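Clirkent releases Vosa 2, planning software for people who would like to go home on time

Thursday, April 14, 2022 - Clirkent today released Vosa 2, a new version of its motion planning software for robot arms. It decides how an arm gets from one place to another without hitting the things in between, a skill most of us pick up by the age of four and which has kept our engineers busy for rather longer.

The main change is that Vosa now plans the grasp and the route together. The first version picked a grip, then went looking for a path, and if no path existed it reported this with great confidence and stopped. Customers told us what they thought of that, in May last year and in most months since. Vosa 2 keeps several possible grips in play and drops the ones the arm can't reach.

The release was developed and tested in simulation. Our standard tabletop test puts small cubes, sticks, bars and flat tiles on a white table, scattered at untidy angles, with a two-fingered gripper to deal with them. We chose small flat parts on purpose. Anyone can write a planner that picks up a football.

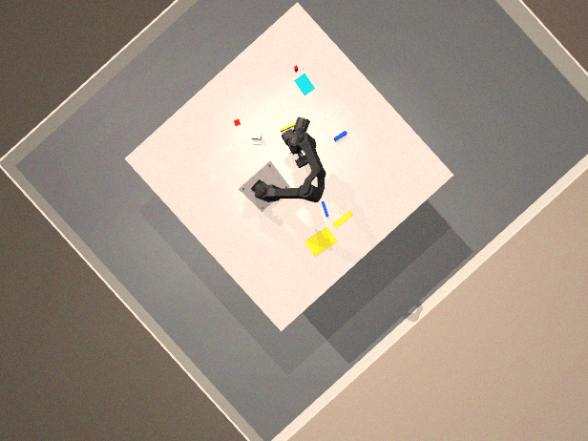 Do I need a real robot to try Vosa 2?
Everything in the release runs against the built-in simulator, so a decent desktop computer is enough to begin with. When you move to hardware you swap one settings file and keep your plans.

The test suite now holds 1408 layouts, of which 504 are new. Each comes with a fixed starting position for the arm and a list of parts, so a failure on your machine can be repeated on ours. This has ended a number of long email conversations, and we miss very few of them.

Vosa 2 also has a new replay tool. It steps through a plan one joint movement at a time and marks the point at which the planner changed its mind, along with the reason. The reasons are written in ordinary sentences. The old error codes are still available for anyone who had grown fond of them, under a menu we haven't made especially easy to find.

Perception is handled by Nadex, our companion package, which turns camera data into a list of parts and positions. Nadex has been updated to say how sure it is about each part. Pale objects on pale surfaces remain the hard case, and Vosa 2 now leaves a wider margin when Nadex is doubtful - slower, but kinder to fingertips. The view can be switched between overhead and room level while a plan is running, and the room comes complete with a wall clock, on which our designers spent longer than we had budgeted. 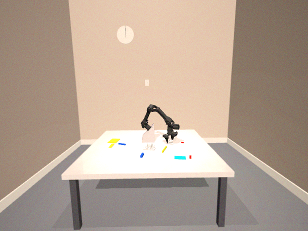 Availability and price

Vosa 2 can be downloaded today by all current customers at no extra charge. New single-seat licences cost 900 pounds a year and include Nadex. Teaching licences are free, on request, to schools and colleges.

Plans made in the first version will open in Vosa 2, though custom grip files need converting. The converter is called Cho and runs from the command line. It does one job and prints one line when it has finished. A version with buttons is due in May.

Known issues

Replays of very long plans can take a while to load. The "undo" button in the layout editor undoes slightly more than some users expect, and a fix is being tested.

About Clirkent

Clirkent makes control and planning software for small robot arms. Press copies of Vosa 2 and the full release notes are available from the Clirkent press office.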